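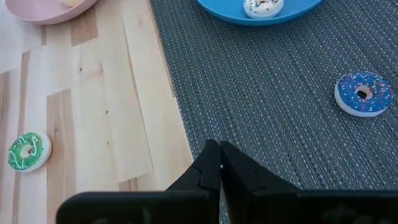

Toy food is a class of playthings made in the shape of things to eat, used by children in pretend cooking, shopping and serving. Among its most common forms are cakes, fruit, bread and doughnuts. The toy doughnut is easily recognised by its round body, its central hole and its top in the colour of icing. The colours do not need to follow the bakery: green and blue tops are as usual as white ones, and small sprinkles in several colours are often shown on the icing. The lower part is left plain in many sets, so that the icing can be told from the dough.

History

Small copies of food were made for dolls' houses long before they were sold as separate toys. An inventory from the town of Dretport, dated 1786, lists two painted loaves and a dish of fruit with the belongings of a nursery. Sets large enough for a child's hand came later, together with the toy kitchen. The Brundmont workshop made its first sweet pastries in a series of 800 boxes, which were sold mostly at the May fair. The firm of Surker followed with doughnuts and buns, and at its busiest time produced some 3000 pieces in a season.

Materials

Toy food is made of wood, felt, plastic, rubber or foam. Wooden pieces are long lasting but heavy. Felt pieces are soft and can be sewn at home, although they take up stains. Foam pieces are light and keep their shape after pressing, but their surface can be torn by small teeth.

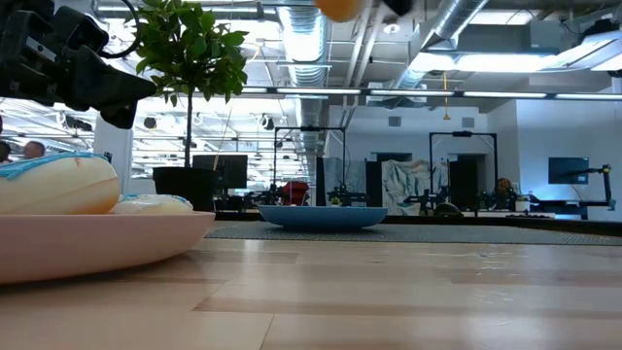
Plates and serving

Plates and bowls are sold with the food or separately. They are usually of one plain colour, such as pink or blue, and have a raised rim which keeps round pieces from sliding off. In play, the plates give the food a place and an owner. A child may put one pastry on each plate, sort the pieces by colour, or offer them to a guest. A mat on the table marks the area of the meal.

Care

Plastic pieces are washed in warm water with mild soap. Wooden ones are wiped with a damp cloth and dried at once. Pieces with loose parts should be kept away from very young children.

See also

Dolls' house
Shearer tea set
Toy kitchen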